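Moleck 2 review: a dependable episode recorder and replay tool with a weak planner

Moleck is a desktop program for recording, replaying and scheduling tasks on two-arm setups. Version 2 came out in May. I have run it every working day since then on a bench with two small arms, mostly on laundry: take a shirt out of a basket, spread it, fold it, put it on a pile. Before that I used Woltow for a little over a year, so most of my comparisons are with that.

Setup

Installation took 22 minutes on a clean Linux machine, including the drivers for both arms. Moleck found the motor buses without help but swapped left and right, and the fix is buried in a text file. Woltow asks you to wiggle one arm and label it, and I wish Moleck did the same.

Calibration is better than it was in version 1. You move each joint to its two stops, the program saves the range, and it warns you if a later calibration differs by more than a set amount. That warning caught a slipped horn on my left wrist during the second week.

Recording

This is the strongest part. Joint positions, commands and video are saved with one shared clock, and the viewer lets you scrub through all of them together. I recorded 120 shirt episodes and lost one, when the disk filled up. Under Woltow I threw out far more than that for dropped frames.

You can tag parts of an episode while it plays back. I use "reach," "spread," "fold" and "place." Tags export with the data, and the training script I use read them after a small change to the column names.

Control

The default control loop is smooth at low speed. At full speed both arms overshoot a bit when they stop, and you will want to lower the gain on the elbows. Tatsuya Ikeda, who shares the bench with me, keeps his own gain file and switches to it from the menu. Switching profiles does not need a restart.

The keep-out zones are simple boxes. They work, but a box large enough to protect the basket also blocks part of the table you want to reach. Heo's add-on lets you draw a slanted zone. It costs extra and I think it should be built in.

Planning

Here I have complaints. The planner treats the two arms as separate and then checks for collisions afterward. When both grippers need to be near the same edge of a shirt, it often makes one arm wait well back until the other is done. For spreading cloth that is no use, and I ended up running those steps from a learned policy with the planner turned off.

It also has no idea of a growing pile. I place folded clothes on the right side of the table, and the place height has to be raised by hand or with a short script. My script is 47 lines. 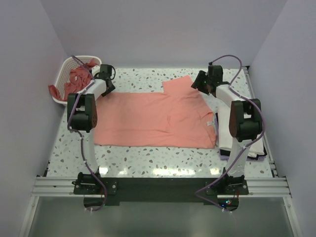
Both arms over a T-shirt, with the folded stack on the right and the basket at the back left.

Perception

The cloth outline tool is new in version 2. It draws a line around the garment and guesses sleeves, collar and hem. On plain shirts over my speckled table it usually gets the outline right. It does worse where a shirt touches other clothes, and will sometimes run the outline into the pile. Reflections from a shiny table can also confuse it, so check your lights first. The Flirkura plug-in handles touching garments better but takes longer per image.

Support

I sent in 8 bug reports. Most got a reply by the next morning, and the left/right swap is listed as a known problem.

Verdict

Buy it for recording and playback. If you need real two-arm planning, wait for a later version or plan to write your own. I am keeping it on the bench and have removed Woltow.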